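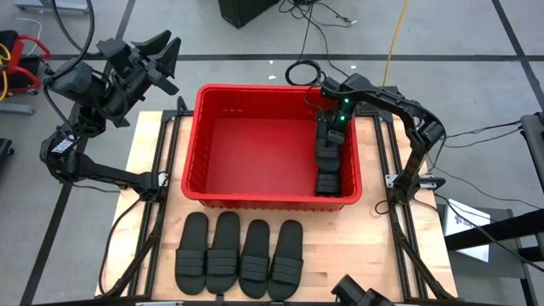
Rewatching the Harbor Trilogy, Ten Years On

19 Dec 2022

I spent the last two weekends going back through the three Harbor movies, which I had not seen since the third one left theaters. I owned the first on DVD at one point and lent it out. This time I bought the box set used, 4 dollars at the Ratance on the corner, with a cracked case and all the discs fine.

If you never saw them, they are small-town crime comedies from a studio called Stitanier, which made a lot of mid-budget movies for a while and then mostly stopped. A ferry inspector and her brother-in-law keep stumbling into thefts in a port town named Kerekes. The movies share a writer and most of a cast. They do not share a director, and that explains a lot of what follows.

The first one, Low Water, is still the best. It runs 97 minutes and wastes very few of them. The joke is that the inspector is good at her job and bored by it, so when a crate goes missing she investigates it the way she would investigate a loose handrail. She fills out forms. She measures things. The long scene in the ticket office, where she makes three suspects wait in line because they came in without numbers, was funny in the theater and it was funny last weekend. I had forgotten how quiet it is. There is hardly any music under the dialogue, and the camera mostly stays put and lets people talk over each other.

I had also forgotten the subplot with the marina restaurant. It takes up maybe a quarter of the movie and has no bearing on the theft. I used to think of it as padding. Now I think it's the part that makes the town feel like a place, and the sequels suffer for not having anything like it.

The second one, High Water, got bad reviews and I remember agreeing with them. I liked it more this time. The new director clearly wanted to make an action movie, and the boat chase in the last half hour goes on far too long. I checked the clock and it is 17 minutes, including a part where both boats stop for fuel. But the fuel stop is a good bit, and the first hour is close to the original in tone. The brother-in-law gets more to do. His speech to the insurance adjuster is probably the best writing in the series.

What doesn't work is the villain. In the first movie the thief turned out to be someone with an ordinary reason, and you felt a little bad when the inspector caught up with him. In the second it's a businessman in a white suit who owns a company called Sanberg and explains his plan to a room full of people. He belongs in some other movie. Every time he shows up the pace drops, and the actors around him look like they are waiting for their turn.

Then there's Slack Tide. I was hoping to report that it has been unfairly treated. It has not. The inspector has been promoted and moved to the city, so there is no harbor for the first 44 minutes of a movie with Harbor on the box. The brother-in-law is only in it by phone until the end. My guess is the actor had a schedule conflict, though I couldn't find anything on that and the disc has no commentary. Half the jokes are callbacks to the first movie, including the waiting line, which they do twice.

I will give it the ending. The last scene puts the two of them back on the ferry dock in bad weather, arguing about a parking permit, and for a few minutes it feels like the same series again. If they had started there they might have had something.

Some notes on the box set itself. The picture on Low Water is soft and a bit dark, and I don't think it was ever cleaned up. The other two look fine. Subtitles are only on the second disc for some reason. The extras are a set of trailers and one short piece on the boats, which is mostly the stunt crew talking about engines. I enjoyed that more than the chase.

I'd rank them in the order they came out, and I'd tell anyone new to watch the first, try the second if they liked it, and skip to the last chapter of the third. People have talked about a fourth one on and off for years. I don't need it — but I would see it if the original writer came back.

Next up is a pile of heist movies I bought at the same store. I may not get to those until March.

Comments are closed on posts older than 3 months. Contact | © 2022 All posts by the author | Back to top

This site uses cookies to remember your settings. By continuing to browse you agree to their use. Accept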